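3.2 Surface grain and finish

Boards from the Bråten stand were graded by ring contrast before finishing. Of 143 boards, 12 were rejected for checks.

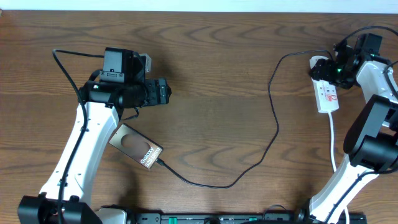
Grain contrast after finishing depends mainly on the latewood share and the cut angle. A medium-brown tabletop with darker curved lines, as in Figure 2, falls in our high-contrast class – the lines stay easy to read against the ground color. Low-contrast boards were scored by touch and by raking light.

Figure 2. Tabletop with pronounced grain. 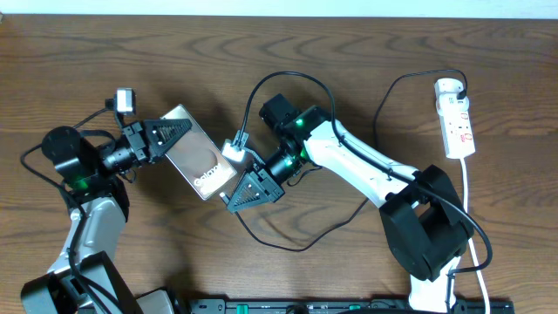
Emammont, October

Scoring was repeated by Ulla Björklund on 829 sample points. Curved grain gave the same class in both rounds; straight grain shifted by one class near the board ends.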